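Bench notebook - small leather goods
10/7/18

Teal folio, opened and standing on its edge

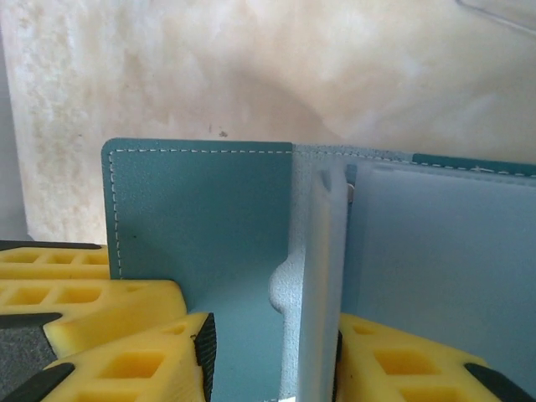

White stitch line, left panel and top edge. Frosted divider in the middle, pale blue pocket at right.

Today I continued with the teal folio from the Skaltitz order. Ximena Ocampo asked me to write down what I think of the inside before we cut the next ones, so I put it here and she can read it when she is back in the shop.

First the stitching. I like the white thread on this color very much. On the left panel it follows the rounded upper corner well and I would not change the distance from the border. I made this corner with the old template, the one with the pencil mark on the back. Please keep using it. The newer template gives a corner that is a bit too tight, and the awl wants to go out of the line there.

The leather has a fine grain and a matte face. It scratches easily with a fingernail when it is new, so I keep a clean cotton cloth under it on the bench. Two of the pieces from the same hide have a paler place close to the belly side. I put them apart for card holders.

Divider. This is the part I am not sure about. The frosted plastic stands almost as high as the leather. For the customer it is good, he can find it quickly with the thumb. But in my opinion it should be lower by 2 mm, so the top border of the leather takes the rubbing when the folio goes in and out of a bag. I asked Pruvico if they can cut the sheet to our size. Their answer was yes, but the smallest quantity is 47 sheets and we do not need so many. Maybe we can share with Từ, who uses the same material for his notebook covers. I will ask him.

The notch on the left side of the divider I would keep.

Pocket. The pale blue plastic changes the color of the right side quite a lot, and with the folio open the left panel looks much deeper than the right. I thought at first I would not like it, now I am used to it. Ximena prefers clear plastic. We should show both to the customer and let him choose.

Test for the spine: I opened and closed the folio by hand while the glue for the other job was drying. It stays standing in a shallow V without help, but the leather wants to close again after nearly four minutes flat on the table. I think the lining at the fold is too stiff. Next time skive the fold a little more before gluing, and go slowly near the ends. In January we had the same problem with the Isby covers and the thinner fold solved it. My notes from that job are in the gray binder, not in this book.

To do:
- write to Từ about sharing the sheets
- one sample pocket in clear plastic
- skive a test strip for the fold, try the 6 mm width and also a wider one
- more white thread, the spool is almost finished
- sharpen the round knife, it pulls at the corners

Ximena, if you make the clear pocket before me, please leave it in the flat drawer with the paper between.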